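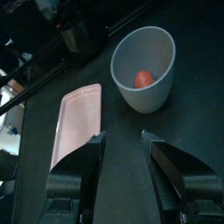
Open Day at the Dirnallow Workshop: Your Questions

Posted in June by the open day desk

I've been answering the same emails for a couple of weeks now, so I finally sat down and put everything on one page. If yours isn't here, write to me anyway – I do read them all, just not always before lunch.

What will I get to see?

Mostly tabletop work. We run a robot arm at a dark table and have it pick up small things and move them from one spot to another. The setup is pretty plain: a pink plastic tray, a light gray cup, and something small and red to go in the cup. People expect a humanoid walking around and shaking hands, and I'm sorry, we don't have one! But stay for a few tries and I bet you'll get hooked. I've seen grown adults hold their breath over that cup.

How long is a visit?

Plan on 90 minutes. The first part is a short talk (I keep it short, I promise), then the demo, then you can wander and ask questions. The 10 a.m. session is usually the quiet one. The 2 p.m. session fills up with families and gets loud in a nice way.

Will it work every time?

Nope. It misses sometimes, and we don't hide that. Last year at our Inton session it had a rough morning and we spent a good while talking about why, and that ended up being the part people wrote to me about afterward. If the arm stops halfway, we reset and go again.

Can I drive the robot myself?

Yes, if you're okay waiting your turn. You'll get a few minutes at the controls with one of us next to you. Closing the fingers on something small is a lot harder than it looks. Most people come in too fast, and then they're too high, and then they laugh and ask for another go. You can have another go if the line is short.

Why are the fingers shaped like that?

I get this one a lot. They narrow toward the tips so they can reach down into tight places, like the inside of a cup, without bumping the sides too much. We've been through a bunch of shapes and we're still fiddling. Ask to hold one of the old pairs when you come – they're on the shelf by the door.

What does the little camera at the wrist see?

More or less the fingers and whatever they're heading for. We put that view up on the big screen during the demo, so you can follow along even from the back row. It's a funny angle at first. Give it a minute and you'll start steering in your head.

How many tries has it done?

At the last tally we had 2,484 saved runs from the tray-and-cup table, and 3,304 from the other table, the one with the drawers. The drawers are Nonov's turf. That's our sister project down the hall, and it has its own part of the tour if the team is around that day.

Is it okay for kids?

Kids are very welcome. We ask that anyone at the controls be at least 7, and little ones need a grown-up with them the whole time. There's a line taped on the floor around each table, and everyone stays behind it while the arm is moving, me included.

Can I take pictures or video?

Sure, go for it. Please turn your flash off near the tables, and check with other visitors before you put them in your shot.

What does it cost?

Nothing, but you do need a ticket, because the room is small. Tickets go up on our page at the start of the month. If you can't make it after all, please cancel so the next person on the list can come.

How do I get there, and where do I park?

We're in the Cordeiro building, side entrance, up the ramp. The front lot is for tenants and they do tow. Use the gravel lot across the street. The bus from Inton stops right outside, and there's an elevator just past the ramp.

Is there food?

Coffee, water, and cookies until they run out. Please leave it all in the hallway. Crumbs and robot joints don't mix, and I'm the one with the vacuum.

Related
Drawers, doors and handles: a visit to Nonov
School group bookings at Dirnallow
Notes from our Inton session
Getting to the Cordeiro building

Want to hear when the next tickets go up? Sign up for our newsletter. You can unsubscribe at any time.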